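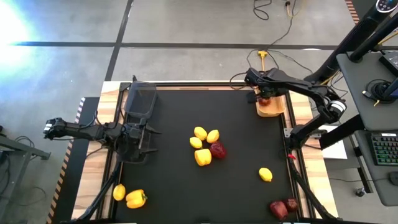
Lemons and Peppers: Your Questions

Welcome, and thank you for stopping by the Greltcombe produce share page. I'm Rafia Khattak, and I answer most of the mail that comes in, which in May means a great many notes on lemons and bell peppers. I've gathered the ones I get most often, so do have a look through before you write (though I do like hearing from you!).

Do I need to sort everything as soon as I get home?

Not the very minute you walk in, no. Put the kettle on first. But I do like to tip the whole share out onto the table before bedtime, lemons and peppers all in together, and have a good look at each one. A soft spot is much easier to find when you can roll a thing over in your hand.

Should lemons and peppers be kept apart?

I keep mine apart, mostly because we reach for them at different times of day. Lemons go in one bin and peppers in another, and anything with a bruise goes in a small tray at the front so it gets eaten first.

What sort of container is best?

Whatever you have, really. Plastic bins are easy to wipe out and a basket with gaps in the sides lets the air through, so I'm fond of both. Please don't go out and buy a matching set on my account. My sister did, and then they wouldn't fit her shelf. 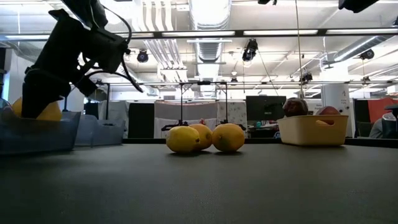
If you're short on room, two smaller bins side by side will usually serve you better than one deep one, where whatever is at the bottom gets forgotten until it makes itself known.

Can I leave lemons out on the counter?

You can, and they look so cheerful there, but they'll dry out and go hard sooner than you'd like. I leave out what I mean to use in the next few days and put the rest in the refrigerator in a closed bag.

Do I wash the peppers first?

Wash them when you're ready to cut them. If you've already rinsed the lot (I've done it myself, on autopilot), dry them well with a clean towel, stems included, before they go away.

Are red peppers just older yellow ones?

People ask me this every year! Some peppers do pass through yellow on the way to red, but plenty of kinds ripen to yellow and stay that way. The red ones tend to taste a bit sweeter, and I like the two mixed in a pan with onions.

What if I have more than we can eat?

Slice the peppers into strips, freeze them flat on a tray for an hour or two, then bag them up. Lemon juice freezes nicely in an ice cube tray, and the zest keeps in a little jar in the freezer as well.

How do I change my share?

Write to me at Greltcombe, Box 2134, with your name and member number, and tell me what you'd like more or less of. Changes need to reach me by the 20th to count for the following month.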